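Ticket 1181
Project: Jestgate two-arm packing cell
Site: Trovberg
Status: Open, waiting for parts
Component: right hand, wrist wiring

Reported problem
Right hand stops answering during the box-to-crate task. The arm keeps moving to its next waypoint while the fingers stay in whatever pose they last held. Left arm and left hand not affected. No error on the operator panel. The hand controller logs "position timeout" and then nothing until power is cycled.

Steps to reproduce
Crate in the middle of the table, one box on each side. Run the standard pick with both arms. The fault came up in 8 of 20 runs, always on the right and always after the wrist had turned.

Log

09:15 Restarted controller, reloaded hand calibration. First run fine, second run stopped with fingers open.

10:40 Swapped the left and right hand controllers. Fault stayed on the right, so the controller is ruled out.

11:30 Dropped arm speed to 40 per cent. Fewer stops but still there. The arm carrying on with a dead hand is a separate problem and worries me more. On one run it pushed the box along the table before I hit the stop button.

13:05 With power off, moved the right wrist by hand through its full turn and metered the data pair. The reading drops out near the end of travel. Looks like a broken strand where the cable leaves the mount. Replacement loom ordered from Villalobos.

14:20 Asked Janeck support whether the arm can be set to hold when the hand stops reporting. They say yes, through the watchdog input, which was never wired on this cell.

Until further notice
Right wrist turn limited in software. Keep one person at the stop button for every run. No running unattended.

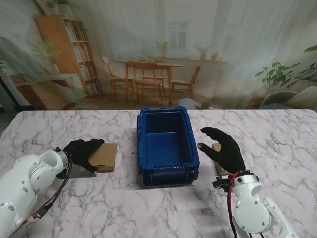
Posted by Maximiliano Peñalver, 16:10 | Assigned to: Sadao Hayashi

Setup is the same one used for the runs above. Sadao, please wire the watchdog input on both arms before the new loom goes in, and test it by unplugging the hand at low speed. Leave the ticket open until that has been done on each side.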